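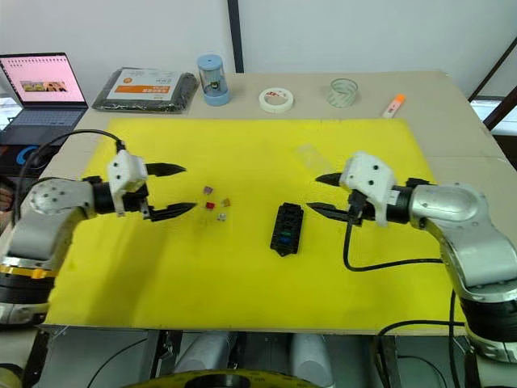 Galovard Humane Live Trap, large (Flineo range)

Galovard says this cage trap is the kind answer to foxes and feral cats. We stock it, and we have doubts. A trap is only as humane as whoever checks it, and the leaflet's "check daily" strikes us as far too slack. We'd say every 2 hours.

The maker also claims 1000 closures without a fault. We have seen no test report, and the door spring feels light to us.

Item no. 341
Sold singly, bait tray included
Smooth inner edges, rear release door
Not for badgers, whatever the box suggests

Ask your council or a wildlife rescue before setting it. Moving a fox to strange ground often does it no favours, and blocking the gap under the shed may be all you need.

Spare doors: item no. 228. Collection from Climbridge only.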